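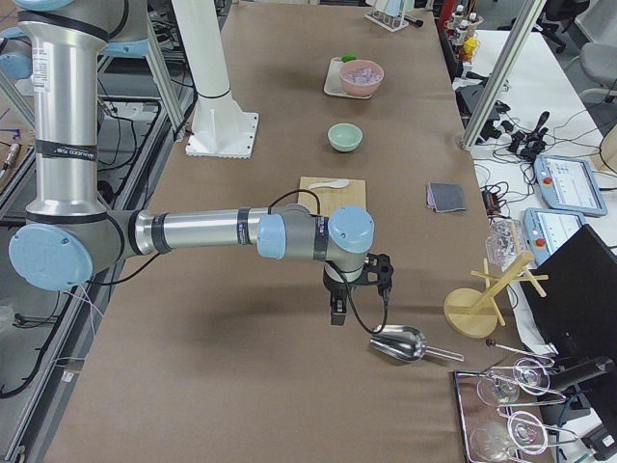

The town of Stendstead will keep its public swimming pool open through the winter for the first time, after the town council voted on Saturday to pay for the heating until the end of March.

The pool on Kuker Street has always closed in October. People who wanted to swim in the cold months had to take the bus to Tambunan, a trip of almost one hour with one change. For school groups the trip was too long, and the swimming lessons simply stopped until spring.

The new plan is modest. The pool will open on 4 days of the week, with early swimming from 6:30 in the morning and lessons for children in the afternoon. The outdoor basin and the small slide will stay closed. The sauna will also stay closed, which was the part of the plan that brought the most angry letters to the council.

"I understand the people who like the sauna, I like it too," said council member Hendrik Schouten, who wrote the proposal. "But the sauna uses a lot of electricity and it has room for eight persons. We had to choose, and we chose the lessons."

The idea came from a list of signatures. Seraina Gasser, a swimming teacher at the pool, put the first sheet of paper on the ticket desk last winter, shortly before closing. She hoped to fill two pages. When she brought the list to the town hall it had 985 names on it, in a town where many council elections are decided by fewer votes than that.

Ms. Gasser said that the long break is hardest for the youngest swimmers. A child who learns to float in September has often lost the courage by April, and the teacher must begin again from the steps of the shallow end. She has 605 children on her course lists this year, and she expects that most families will continue now that the pool is near. 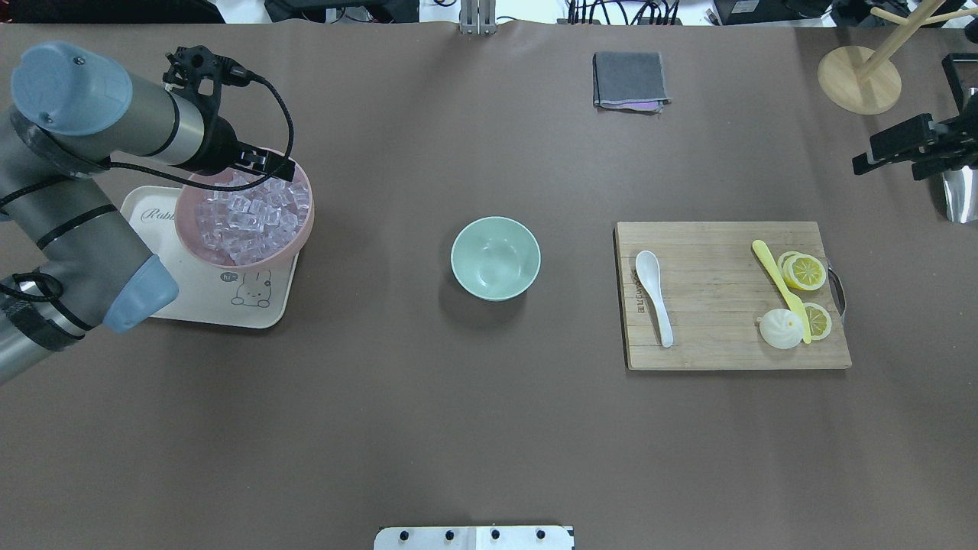
Not everyone at the meeting was happy with the decision. Azlan Pillai, who voted against it, asked why the town should heat a building with old windows. He wanted to repair the windows first and open the pool one year later. Mr. Pillai said he is not against winter swimming — his own daughters take lessons there — but he thinks the order is wrong, and that the warm air will go out to the parking lot together with the money.

The council answered him only in part. The windows on the north side will be sealed before the cold weather comes, and the large windows on the street side will wait for next summer. A cover for the water has been ordered from the firm Bomari and will be pulled over the pool every night. According to the pool office, the cover should arrive before the end of October. If it is late, the opening will still take place, but the water will be kept a little cooler than in summer.

Prices also change. A winter card will be sold at the ticket desk and at the library, and it is valid for all open hours except the lessons. Single tickets cost the same as in summer. Retired people and students pay half, as before. The first 900 winter cards have been printed, and the pool office said that more can be ordered within a few days.

For the staff, the decision means a different kind of year. Until now the lifeguards had contracts only for the warm season, and many of them looked for other work in fall. Nadhirah Sitompul has spent the last three winters at the cash register of a garden center in Tambunan. She will now stay at the pool, with shorter hours than in summer but without a break.

"In September I always wrote my application letters on the lifeguard chair, in my head," she said. "This year I did not write any."

The pool is still looking for two more lifeguards for the early hours. Applicants must have a valid rescue certificate and be able to start work at six o'clock in the morning. Dewanti Sutanto, who manages the building, said she has already received several calls, most of them from people who stopped asking questions after they heard the starting time.

Parents can register children for the winter lessons at the ticket desk or by phone. Children who had a place in the summer course keep it if the family confirms before the middle of October. After that, free places go to the waiting list. Swimming caps are required in all lessons and can be borrowed at the desk.

The bus company has not yet said whether it will change the timetable. At the moment the first bus from the railroad station stops at Kuker Street at 6:50, twenty minutes after the doors open. Mr. Schouten said that he has written to the company and is waiting for an answer.

The council will look at the visitor numbers and the heating bill in April, and will then decide about the following winter.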